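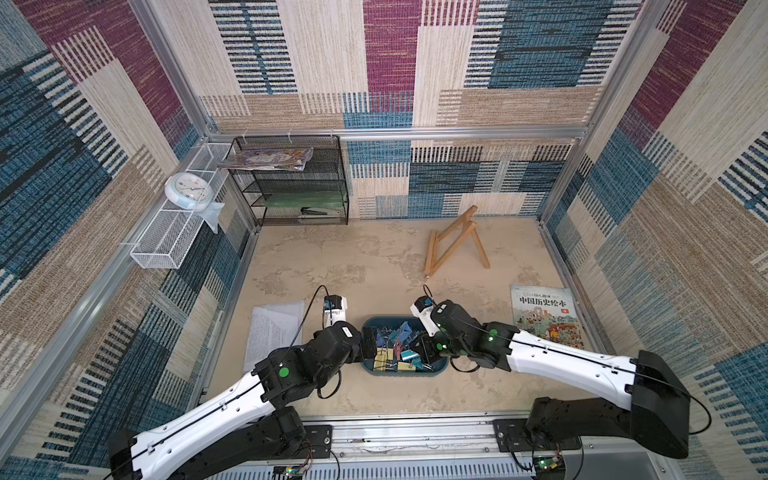
Speaker notes, Danier, controls team at Vanby
Afternoon slot, 20 minutes

OK, leave this slide up while people find seats. Two arms, one blue tray, a whole jumble of binder clips. I love this slide!

Start with the tray. Both grippers want to be in the same small space, and our old planner (Stelitz, version 2) handled that by locking the whole tray for one arm. Safe, and painfully slow. The other arm just hung there.

What we do now is reserve space in little slices of time. Each arm asks for the volume it needs over the next 80 milliseconds, gets a yes or a no, and replans if it's a no. Point at the left gripper hovering by the tray, then the right one with its fingers in among the clips. Pause here, people like to look.

Perception next. Silver wire handles poking up everywhere - awful for depth. We quit trying to segment whole clips and only look for a graspable edge. Mention that Cuypers, our labeling tool, had to be patched for this, and that we drew 2835 edges by hand. (Wait for the groan.)

Also say something about the clutter. Papers, a picture book, an easel, patterned walls. The collision map has to cope with all of it, and the easel's thin legs were the worst part by far - our voxels were too coarse and the legs kept dropping out of the map.

Skip the cable slide if I'm past the halfway mark. Otherwise: cables are modeled as a fat tube around the arm, it's crude, I'm not proud of it, ask me later.

Then switch to the timing plots. Drink some water first.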